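About Barroso

Barroso tests pick-and-place software for people who are about to spend money on it. We started because Visitación Ibarra, then a line engineer, had been shown too many demos that ended before the mug was let go.

We don't sell robots and we take no commission. Our reports list failures first. If a vendor says its success rate is near perfect, we ask how many runs and who was counting.

What happened with Cetent

In June we passed a grasp controller called Cetent on 200 simulated runs. It had failed 13 of them. We called those noise, and we were wrong. Our client, Gamamel, put it on a real arm, and 10 mugs were dropped in one morning shift. The stop circuit worked and no one was hurt. That was luck as much as design, and our report had said nothing about release height.

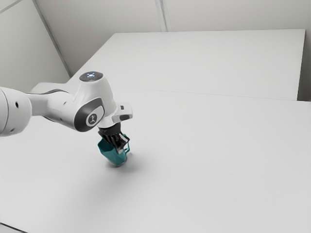 Mug test in simulation, with the base just clear of the table.

Ignacio Bellamy went back through the failed runs one by one. The controller was reporting "placed" while the mug was still in the air. Our scoring script believed it. A clean white table and flat lighting make everything look under control, and we had stopped checking.

We now pull close views as well as wide ones. Faceted teal surfaces throw hard highlights along every crease, and we no longer take it for granted that a vision system will read them correctly.

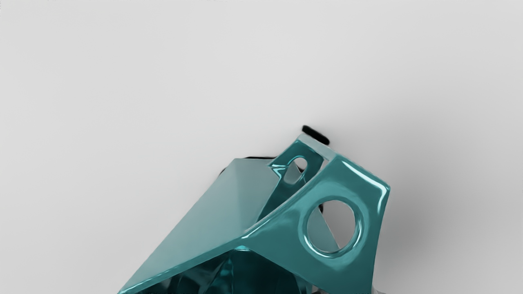 What we do differently

Every controller gets 128 extra runs scored by a person. A "placed" signal counts for nothing without a contact reading. Cemen, our simulator, is treated as a suspect too.

Would this have caught Cetent? We think so. Ask us again after the next one.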